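Start > Kinderküche > Spiellebensmittel > Set Gralitz

Spielküchen-Set Gralitz
Stofflebensmittel mit Teller, Schalen und Sieb
Hersteller: Vávra
Artikelnummer: 3017
Lieferbar, Versand in 2 Werktagen
Text zuletzt geändert: 02.09.2024

Ein Sortiment, das ich lange nicht wollte

Wer unseren Laden kennt, weiß, dass ich bei Spielessen aus Stoff zögere. Es staubt ein, es saugt sich mit Apfelsaft voll, und nach einem halben Jahr liegt es platt unter dem Sofa. Vávra verkauft das Set Gralitz mit dem Satz, Kinder würden damit "den Wert gesunder Ernährung begreifen". Das halte ich für Unsinn. Ein Kind, das eine Banane aus Stoff auf einen Teller legt, hat eine Banane auf einen Teller gelegt. Ob es danach lieber Gemüse isst, hat bei Vávra vermutlich auch keiner geprüft, und auf meine Nachfrage kam ein Prospekt zurück, in dem derselbe Satz noch einmal stand.

Trotzdem steht das Set jetzt im Programm. Den Ausschlag gab die Kita, für die Leidy Cuervo einkauft. Sie hatte Gralitz bereits bei einem anderen Händler bestellt und wollte nachkaufen, was bei Spielessen selten vorkommt. Meistens wird einmal gekauft und danach nur noch geschimpft. Ich habe mir also selbst eines kommen lassen und es im Laden durch viele Hände gehen lassen, auch durch klebrige.

Was taugt und was weniger

Die Banane ist das beste Stück. Sie ist halb geschält gearbeitet, mit heller Frucht und gelben Schalenlappen, die nach außen stehen. Kinder greifen zuerst nach ihr, und zwar fast immer unten am Stiel, wo sie auch von kleinen Händen gut zu halten ist. Ganz schälen oder wieder schließen lässt sie sich allerdings nicht, auch wenn der Karton mit "Schälspaß" wirbt. Die Lappen bleiben, wie sie sind. Wer einen Klettverschluss erwartet, wird enttäuscht sein und sollte bei Skellon schauen, dort gibt es so etwas, zu einem Preis, den ich für eine Banane nicht zahlen würde.

Die helle Frucht hat einen zweiten Nachteil, den man sich denken kann. Man sieht auf ihr jeden Fleck. Gräuliche Stellen bekommt sie bei normalem Gebrauch, und ganz weiß wird sie nach der ersten Wäsche auch nicht wieder. Mich stört das wenig, eine echte Banane sieht nach einem Vormittag im Kindergarten schlimmer aus. Aber ich schreibe es dazu, damit niemand wegen zweier Tupfer eine Rücksendung aufmacht.

Die Ketchupflasche ist rot, weich und hat eine weiße Kappe und ein weißes Etikett. Sie ist im Verhältnis zum Rest ziemlich groß geraten. Auf dem Teller liegt sie wie ein Hauptgericht. Das ist kein Fehler im Sinn der Gewährleistung, nur eine Frage des Maßstabs, und den nimmt Vávra durchweg nicht sehr genau. Kinder haben sich darüber bei mir noch nie beklagt, Erwachsene ständig.
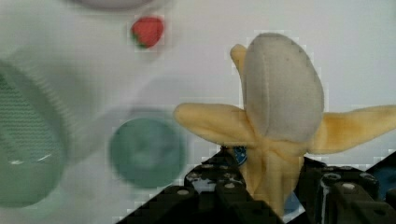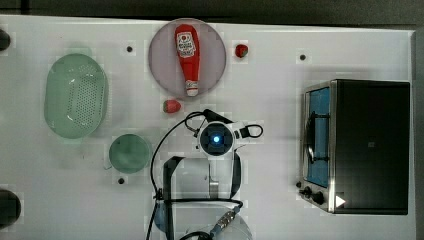
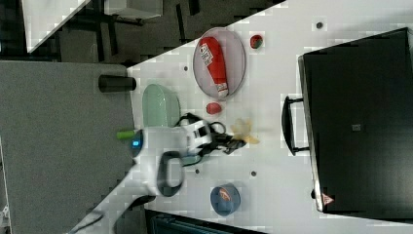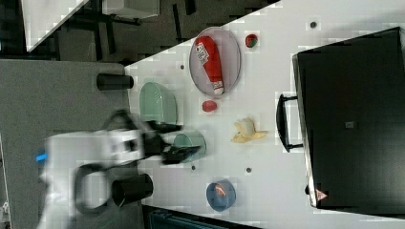 Bei den Schalen bin ich milder gestimmt. Sie sind zum Umfüllen da, und zum Umfüllen taugen sie. Das grüne Sieb wird in meinen Augen unterschätzt, denn damit beschäftigt sich ein Kind oft länger als mit allem, was man hineinlegen könnte. Der Teller ist schlicht, hat einen Rand, und mehr verlange ich von einem Teller nicht. Dass der Prospekt die Farben als "skandinavisch inspiriert" bezeichnet, überlese ich. Es sind helle Töne, Grün und Blau, und sie passen zu den meisten Spielküchen.

Unzufrieden bin ich mit den kleinen roten Früchten. Sie sind hübsch, aber sie rollen, sie verschwinden in Jackentaschen, und einzeln nachbestellen kann man sie nicht. Ich habe das bei Vávra mehrfach angesprochen. Man prüfe das, hieß es im Dezember. Geprüft wird offenbar noch.

Lieferumfang

Banane, halb geschält, Stoff
Ketchupflasche, Stoff
kleine rote Früchte
Teller
Sieb, grün
Schale, grün
Schale, blau
Einleger orange-weiß für die blaue Schale (heißt im Katalog "Beilage", was immer das sein soll)

Die schwarzen Becher gehören nicht zum Set Gralitz. Spielküche, Tisch und alles übrige Zubehör ebenfalls nicht. Ich erwähne das, weil die Frage sonst jede Woche kommt.

Waschen

Der Hersteller gibt für die Stoffteile Handwäsche an. In der Kita landen sie natürlich in der Maschine, und zwar im Schonprogramm in einem zugebundenen Wäschesack. Die Banane hat das überstanden, die Flasche brauchte danach lange, bis sie innen durchgetrocknet war. Zwei Tage auf dem Wäscheständer sind nicht übertrieben. Bitte nicht auf die Heizung, nicht in den Trockner. Hersteller und Händler haften beide nicht für Stücke, die in der Maschine gewaschen wurden, und ich nehme sie dann auch aus Kulanz nicht zurück - das haben schon einige versucht.

Teller, Sieb und Schalen spüle ich mit der Hand und warmem Wasser. Ob sie die Spülmaschine vertragen, steht nirgends. Auf der Verpackung ist ein Symbol, das man so oder so lesen kann.

Für echtes Essen sind die Sachen nicht gedacht. Ja, es gibt Eltern, die darin Rosinen servieren. Es ist ein Spielset.

Alter

Vávra nennt 4 Jahre auf dem Karton und 3 Jahre auf der Internetseite. Welche Angabe gilt, wollte mir niemand schriftlich bestätigen, deshalb verkaufe ich das Set mit der höheren. Nach oben ist die Sache bei 8 Jahren spätestens zu Ende, meistens deutlich früher. Als Kaufmannsladen-Ware hält es sich länger im Spiel als in der Küche, das ist jedenfalls mein Eindruck aus den Gesprächen an der Kasse.

Aufräumen

Ein Beutel oder Korb liegt nicht bei, obwohl das bei einem Set mit so vielen losen Teilen naheläge. Der Karton hat eine Lasche, die nach dem zweiten Öffnen reißt. Nehmen Sie eine flache Kiste ohne Deckel. Das Sieb nach unten, die Schalen hinein, die Früchte in die Schalen, Banane und Flasche obenauf. Bei tiefen Kisten wird immer alles ausgekippt.

Von der passenden Aufbewahrungsbox, die unter dem Namen Clenilton angeboten wird, rate ich ab. Sie kostet beinahe so viel wie das Set, und das Sieb geht nur schräg hinein.

Rückmeldungen von Kunden

Nadiia Tkachenko
Die Banane ist bei uns dauernd unterwegs, im Bett, im Auto, einmal im Kühlschrank. Den Rest hätte ich nicht gebraucht. Warum es sie nicht einzeln gibt, verstehe ich nicht.

Kevin Alvarado
Eine rote Frucht war nach drei Tagen weg. Ansonsten ordentlich genäht. Die Flasche ist wirklich zu groß, das stand ja da, ich wollte es nicht glauben.

Rohani Sinaga
Farbe der Schalen auf meinem Bildschirm kräftiger als in echt. Meine Tochter siebt jetzt Bauklötze. Vier Sterne.

Wilson Tamayo
Ich habe das Set für meine Enkel bestellt und hätte mir einen Beutel dazu gewünscht. Der Verkäufer schreibt ja selbst, dass keiner dabei ist, also kann ich mich nicht beschweren.

Fragen, die öfter kommen

Gibt es die Banane einzeln?
Nein. Wir haben angefragt. Vávra gibt nur ganze Sets ab.

Quietscht oder raschelt etwas?
Nein, die Stoffteile sind still. Für mich ein Kaufargument, für den Prospekt offenbar keines, denn es steht nicht drin.

Kann man die Flasche öffnen?
Nein, die Kappe ist fest.

Passt der Teller in eine übliche Spielspüle?
In die großen ja, in die schmalen Becken nicht. Messen Sie bitte vorher nach, die Spielspülen unterscheiden sich stark.

Riecht das Set beim Auspacken?
Der Karton ja. Die Teile selbst haben bei mir nach einem Nachmittag am offenen Fenster nach nichts mehr gerochen. Ein Kunde war da anderer Meinung und hat sein Set zurückgeschickt, was er durfte.

Versand und Rückgabe

Wir verschicken im Originalkarton ohne Umkarton, wenn Sie bei der Bestellung nichts anderes ankreuzen. Als Geschenk sollten Sie etwas anderes ankreuzen. Unbenutzte Sets nehmen wir innerhalb der gesetzlichen Frist zurück, vollständig und mit allen roten Früchten. Fehlt eine, melden wir uns vor der Erstattung bei Ihnen und fragen, ob Sie in den Jackentaschen nachgesehen haben.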